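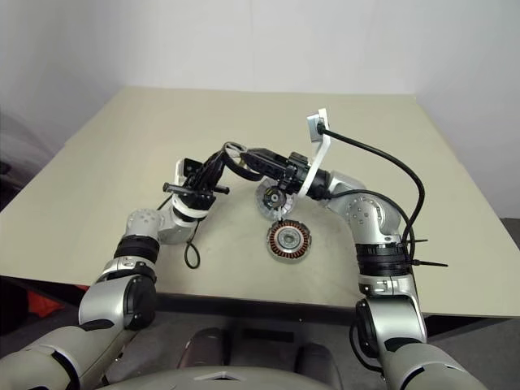

Print this page | E-mail this page
Last updated: Sat 26 March

Unit 6 Handout: Moving Goods by River and Canal

Read this before the second lecture of the unit. The map exercise at the end is due in section.

1. Why water was cheaper

Before railroads, the cost of moving heavy goods over land was mostly the cost of animals. A horse had to be fed whether it pulled well or badly, and on a soft road it pulled badly. The same horse walking a towpath could move a boat carrying many times the load of a wagon. Grain, coal, stone, salt and timber went by water wherever there was water to carry them. Cloth, letters and people in a hurry went by road.

The saving was in cost per ton. Boats were slow, and they could stop altogether for ice, flood or drought. Merchants who used canals kept larger stocks on hand to cover the gaps, so part of what they saved on freight went into warehouses.

2. Locks and water supply

A canal that crosses high ground needs locks on both sides and a source of water at the top. Each boat that passes over the summit draws a lockful of water down each side. If the reservoirs run low, traffic has to be limited.

Our main case is the Flunach Canal, which joined the port of Arnen to the quarries at Nendell. It had 11 locks, eight of them on the Arnen side. The company built one reservoir and discovered in its second summer that it needed two. The second was paid for by raising tolls, and the quarry owners complained about this for years.

Terms to know: summit level, pound, lock chamber, towpath, feeder, winding hole.

3. Tolls

Tolls were charged by weight and distance. Clerks checked the weight by gauging, which means measuring how low the boat sat in the water and reading the tonnage from a table made for that boat. The tables in your packet cover 544 boats registered at Arnen. Look at the columns for "dry inches" before lecture. Students often read them backward: more dry inches means a lighter load.

Lime and manure paid a lower rate than stone. The company wanted farmers along the line to support it, and improved farms sent out more grain.

4. The boatmen

Crews were paid by the trip, so delay at a lock cost them money directly. The Nendell lock book records 1,826 passages in its best year and a good many arguments over who was first in line. The rule was that the boat nearest the lock went first, with a post set 200 yards out to settle doubtful cases. Boats carrying perishable goods could go ahead if they paid extra.

Families often lived on board once wages fell. Earlier crews were usually two men and a boy with a house on shore.

5. Comparison: the Shi River

The Shi was improved in place, with no new channel dug. Banks were raised, bends were cut through and shoals were dredged. This was cheaper to begin and more expensive to keep up, as the river put the shoals back every spring. Traffic was heavy downstream and light upstream, and many rafts were broken up and sold for lumber at the bottom.

For section

Mark the summit level, both reservoirs and the three Nendell-side locks on the blank map. Then write one page on this question: who gained and who lost when the tolls went up? Use at least two entries from the lock book.

The short quiz on this unit covers parts 1 through 4 only. We return to the Shi when we reach railroads.

Comments (0) | Shares (3)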